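인쇄하기 | 이메일로 보내기
검색어를 입력하세요 검색

Haltard 공개 토론회 운영 시스템 사용 설명서
제4장 동시통역과 질의응답 설정

이 장은 외교·통상 분야 공개 토론회를 Haltard로 운영하는 진행 담당자를 대상으로 한다. 행사 등록과 좌석 배정은 제3장을 참고한다. 통역기 Clukton은 별도 장비이며, 전원과 배터리 관리는 장비에 딸린 설명서를 따른다.

4.1 시작하기 전에

다음 사항을 확인한다.

- 관리자 계정으로 로그인되어 있을 것
- 행사 상태가 '초안' 또는 '준비 중'일 것. '진행 중' 상태에서는 언어 채널을 추가할 수 없다.
- 발표자 명단과 발표 언어가 입력되어 있을 것
- 통역사 계정이 발급되어 있을 것

참고: 대사관이나 외국 정부 대표가 참석하는 행사는 [행사 정보] > [의전]에서 직함 표기를 먼저 확정한다. 직함은 화면 자막, 발언자 목록, 속기록에 같은 값으로 들어가며, 속기록이 확정된 뒤에는 바꿀 수 없다.

4.2 언어 채널 만들기

1. 왼쪽 메뉴에서 [통역]을 선택한다.
2. [채널 추가]를 누르고 언어를 고른다. 원음 채널은 자동으로 만들어지며 삭제되지 않는다.
3. 채널마다 통역사를 2명 배정한다. 한 명만 배정해도 저장은 되지만 교대 버튼이 비활성으로 남는다.
4. 중계 통역을 쓰는 경우 [중계 언어]에서 기준 채널을 지정한다. 예를 들어 스페인어 발언을 영어로 옮긴 뒤 한국어로 다시 옮긴다면 한국어 채널의 기준을 영어로 둔다.
5. [저장]을 누른 뒤 채널 이름 옆에 녹색 점이 표시되는지 본다.

주의: 두 채널이 서로를 기준으로 지정하면 양쪽 모두 소리가 나가지 않는다. 이 경우에도 녹색 점은 그대로 표시되므로 시험 송출로 확인해야 한다.

4.3 수신기 연결

1. Clukton 송신기를 주 조정석의 통역 출력 단자에 연결한다.
2. [통역] > [장비]에서 [송신기 찾기]를 누른다.
3. 목록에 나타난 송신기를 선택하고 채널을 대응시킨다.
4. 수신기를 충전함에서 꺼내 전원을 켠다. 송신기 한 대에 수신기를 50대까지 등록할 수 있다.
5. 객석 맨 뒤와 기둥 뒤쪽 자리에서 각 채널을 들어 본다.

참고: 수신기를 신분증과 맞바꾸어 대여하는 방식은 권하지 않는다. [대여 명단]에 좌석 번호만 적어도 회수에는 지장이 없다.

4.4 휴식 시간 설정

휴식 시간에는 통역 채널과 속기록이 함께 멈춘다. 일정표에 '휴식'으로 표시된 항목에만 적용되며, '오찬'은 따로 지정해야 한다.

1. [일정]에서 해당 항목을 연다.
2. 유형을 '휴식' 또는 '오찬'으로 바꾼다.
3. '오찬'인 경우 [송출 정지]에 표시한다. 오찬 연설이 있으면 표시하지 않는다.
4. [재개 알림]에서 알림 시각을 정한다. 기본값은 재개 6분 전이다.
5. 다과를 객석 밖에 두는 경우 [안내 문구]에 위치를 적는다. 문구는 로비 화면에 표시된다.

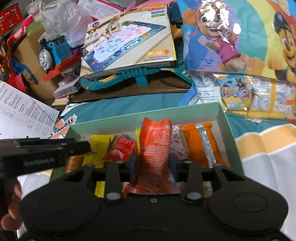 낱개 포장 간식이 담긴 연녹색 상자

주의: 송출을 정지해도 발표자석 마이크는 꺼지지 않는다. 비공개 대화가 객석 스피커로 나갈 수 있으므로 음향 조정석에서 직접 음소거한다.

4.5 질문 접수

질문은 현장 발언, 질문지, 웹 접수의 세 경로로 받는다. 경로마다 따로 켜고 끌 수 있다.

1. [질의응답] > [접수 경로]에서 사용할 경로를 켠다.
2. [접수 시작]과 [접수 마감] 시각을 정한다. 비워 두면 토론 순서의 시작과 끝을 따른다.
3. [검토 담당자]를 지정한다. 담당자가 없으면 웹 질문이 곧바로 사회자 화면에 뜬다.
4. 웹 접수의 글자 수 제한을 정한다. 최댓값은 2000자이지만 사회자가 읽기에는 훨씬 짧은 편이 낫다.
5. 이름 공개 여부를 고른다. '소속만 공개'를 선택하면 이름은 사회자 화면에서도 가려진다.

외국어 질문은 [번역 대기]로 들어간다. 통역사가 비어 있는 시간에 번역문을 입력하면 원문과 번역문이 나란히 사회자에게 전달된다. 급한 경우 검토 담당자가 번역문을 입력해도 된다. 입력자 이름은 기록에 남는다.

질문지로 받은 내용은 담당자가 [직접 입력]으로 옮긴다. 읽기 어려운 글자는 추측해서 채우지 말고 '판독 불가'로 적는다. 같은 취지의 질문은 [묶기]로 합칠 수 있으며, 합친 뒤에도 원래 질문은 각각 보존된다.

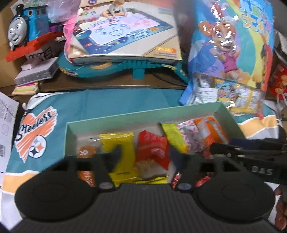

묶은 질문을 다시 나누려면 목록에서 묶음을 열고 [풀기]를 누른다. 사회자가 이미 읽은 묶음은 풀 수 없다. 이때는 남은 질문을 새로 입력하고 비고란에 원래 번호를 적는다.

4.6 발언 시간과 답변 순서

1. [질의응답] > [시간]에서 질문자와 답변자의 제한 시간을 각각 입력한다.
2. [통역 여유]를 켠다. 순차통역 구간에서는 제한 시간이 통역이 끝날 때까지 멈춘다.
3. [답변 순서]에서 '지정' 또는 '전원'을 고른다.
4. 정부 측 발표자가 답변을 사양할 수 있도록 [답변 보류] 버튼을 표시한다. 보류된 질문은 속기록에 '서면 답변 예정' 또는 '답변 없음'으로 남는다.

참고: 순서를 '전원'으로 두면 명단 순서대로 돌아간다. 발표자가 중간에 자리를 뜨면 [부재]로 바꾸어야 다음 사람에게 넘어간다.

4.7 시험 송출

행사 전날과 당일 개장 전에 한 번씩 한다.

1. [통역] > [시험]을 연다.
2. 발표자석 마이크에 대고 한 문장을 말한다.
3. 통역사가 각 채널에서 그 문장을 옮긴다.
4. 객석 수신기와 온라인 중계 화면에서 소리를 확인한다.
5. 결과를 [점검표]에 기록한다.

소리가 끊기면 다음 순서로 살핀다. 통역 부스의 마이크 스위치, 송신기 연결선, 채널 대응표, 중계 언어 설정. 네 가지가 모두 정상이면 송신기를 껐다가 켠다. 온라인 중계에서만 소리가 없다면 [중계] > [음성 원본]이 '원음만'으로 되어 있는지 본다.

4.8 행사 종료 후

1. 사회자가 폐회를 알린 뒤 [행사 종료]를 누른다.
2. 수신기를 회수하고 [대여 명단]과 대조한다.
3. 답변이 보류된 질문을 내려받아 해당 발표자에게 보낸다.
4. 속기록 초안을 검토자에게 배정한다. 원음과 통역본이 다를 때는 원음을 기준으로 고친다.
5. 공개 범위를 정하고 게시한다. 비보도 조건으로 한 발언은 게시 전에 [가림]으로 처리한다.

주의: [행사 종료]를 누르면 웹 접수로 들어와 검토를 거치지 않은 질문은 삭제된다. 보관이 필요하면 먼저 내려받는다.

개정 내역
2026년 1월 9일: 4.4의 '오찬' 유형과 4.6의 [답변 보류] 추가. 작성 Rok Radonjić, 검토 Chantal Chisholm.
다음 개정은 3월 예정이며, 온라인 중계 항목을 별도의 장으로 옮긴다.

제3장 행사 등록과 좌석 배정 | 제5장 속기록과 자료 공개

인쇄하기 | 이메일로 보내기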